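Small shelf above my desk keeps turning into a junk pile
Home Organizing > Desks and Shelves
Asked by Ayanda Dlamini

I have a wooden cubby above my desk, one shelf deep, and it is the only storage within reach when I sit down. It holds stationery, a couple of bottles, books, a bowl of glass marbles, and a few things I keep because I like them. I clear it on a Thursday evening and by the next week I am moving three things to get at one.

I already have a clear plastic box in there for the small stuff. It helped for a while. Now the box is full of things that don't belong together, and whatever doesn't fit in the box ends up in front of it. Bracelets are the worst. I take one off to type and put it on the shelf, and later I can't find it or I knock it down behind the desk.

I don't want to buy a whole desk organizer set. I looked at one from Prindeleo with 12 compartments and it would take up the entire shelf. I would also like to keep the marbles and the plush chick where they are. What would you change first?

Damilola Dauda
Accepted by the asker

I had a cubby like this through two apartments. What worked for me was deciding what the front of the shelf is for before touching anything else. If the front has no job, everything lands there.

Take it all out, wipe the shelf, and put things back in this order.

Books and papers first, on one side, spines out. If they lie in a stack you will keep putting pens and markers on top of the stack, so stand them up if the height allows it. Papers that are more than a month old and have no use go in the recycling.

Then the clear box. Empty it completely. Pick one kind of thing for it. I would say desk supplies - staples, tape, glue, markers. Bottles of lotion or anything else you would use in the bathroom should go to the bathroom. If you do want hand cream at the desk, keep one and stand it outside the box at the back.
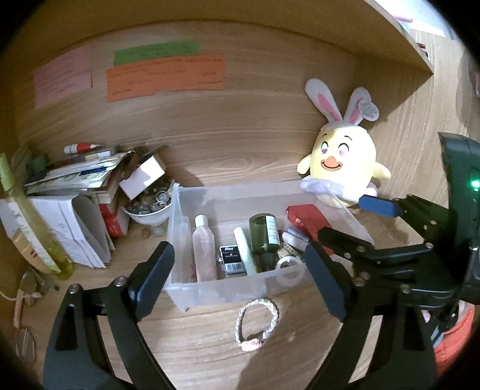
Should a bracelet go in the same box as the tape and staples? Keep it separate, in a small open dish of its own, because cord picks up lint and sticks to tape, and a metal clasp can get caught in other things.

The dish can be anything shallow. I use the lid from a jar. Put it at the front on the side of your writing hand, so you can drop the bracelet in without looking. Glasses can go next to it, folded, if there is room. If there isn't, put a hook on the side of the cubby.

For the marbles, the bowl is fine, but fill it only to a little under the rim. A heaped bowl drops marbles every time you reach past it, and anything you set on top will slide. If you have too many for the bowl, put the extra ones in a jar with a lid.

Paper notes on the back wall are good, since they take no shelf space. Go through them when you do the weekly clearing and take down the ones that are done. Mine used to overlap so much that I couldn't read the bottom ones.

It took me 24 minutes the first time, with the radio on. Now it is a quick job.

Chukwuemeka Iyamu

Just get rid of half of it. I did that in May and haven't missed anything. I don't know why people keep boxes of 1000 staples when they staple something twice a year. Pull off a couple of strips and keep those in a drawer.

Tamunoemi Uzor

I agree with most of what Damilola wrote, but I would not stand the books up if they are different sizes and there are only a few of them. They fall over and push everything else along. A flat stack is all right if you put something on top on purpose, for example the plush. Then there is no space for loose markers, and the plush is off the shelf surface too.

One more point about the clear box. Measure the depth of the shelf and the depth of the box. If the box leaves a gap of a few inches in front, that gap is where your bracelets are going. You can turn the box sideways so it runs front to back, or push it forward and use the space behind it for things you rarely need. I have a narrow Listari box turned that way, and I have to pull it out to reach the back, but I only do that when I need a refill of something.

Also, keep glass bottles at the back corner and not in a box with lighter things. The lighter things get used up and the box tips when you pull it.

Comments

Ayanda Dlamini: Thank you all. I turned the box sideways and moved the lotion out. The dish is a saucer for now. I am keeping the staples.

Olumide Ibrahim: Does the saucer slide? Mine did until I put a bit of shelf liner under it.

Ayanda Dlamini: A little. I will try the liner.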